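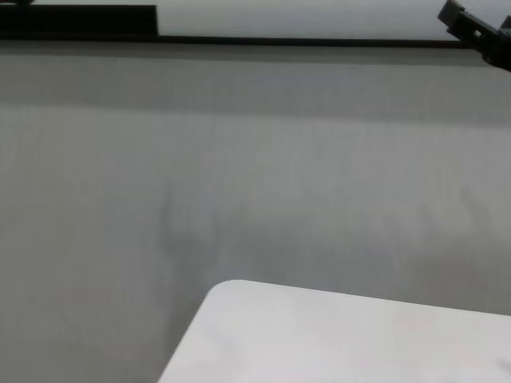
Photo courtesy of Skinley Home. Free for editorial use with credit.

FOR IMMEDIATE RELEASE

Skinley Home opens basket and table linen room in Bradville

BRADVILLE — Skinley Home is adding a second room to its Bradville shop in March. Baskets, table cloths, work surface covers. All on open display, all for sale, most in stock to take home the same day.

The new room is on the ground floor, through the main shop, door on the left past the register. It holds 148 pieces at opening. More to follow in the fall.

Two lines are new to the store. First is the Fatetti basket range, 9 shapes, from a shallow bread tray up to tall round baskets for blankets, yarn, or kindling. Second is the Dahlgren cloth, a plain woven cover sold by the yard or cut and hemmed to size. Colors at launch are pale gray, oat and navy.

"People kept asking for big baskets that can stand out in a living room and not get shoved in a closet," said Morven Dalgleish, owner of Skinley Home. "And then they'd ask what to put on the table next to it. So we gave it its own room. It took longer than I wanted but the shelves are up and the paint is dry, so come on in."

The tall round basket is the one the shop expects to move first. Tan weave up top, a wide gray band under it, going darker toward the base. Dark brown stitching around the rim and a looped handle on each side. It tapers a little toward the bottom. Customers who saw early samples mostly wanted it for throws and spare pillows — one took two for firewood.
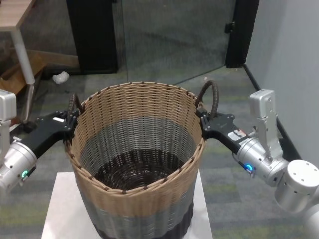 Tall round basket with two loop handles, on a white square pedestal.

Care is simple. Shake the basket out, wipe with a barely damp cloth, let it air dry out of direct sun. Do not soak. Handles are for carrying light loads like linens and toys, please don't hang them from a hook with anything heavy inside. Dahlgren cloth goes in the machine on cold. Iron while it is still slighty damp. Expect a little shrinkage on the first wash, the hemming desk allows for that when cutting.

Hemming is done in the shop. Bring table measurments, length and width, plus how much drop you want over the edge. Plain hems are included in the price through the end of the opening month. Rounded corners and odd shapes cost extra, ask at the desk. Turnaround is normally 2 days, longer if the line gets busy.

The basket order book is open now for anyone who wants a matching set. Customers can reserve by phone or at the counter and quote stock code 3207 for the tall round basket. No deposit on single baskets. Sets are paid half up front, half on pickup. Local delivery inside Bradville only for now — shipping is being looked at.

Doors open at 10 a.m. on launch day with coffee and a short talk on measuring a table for a cloth. No ticket needed. Parking is behind the building, entrance off the side street.

Samples of the Dahlgren cloth can be mailed to press on request. Please say which color.

Press contact: Morven Dalgleish, Skinley Home, Bradville

###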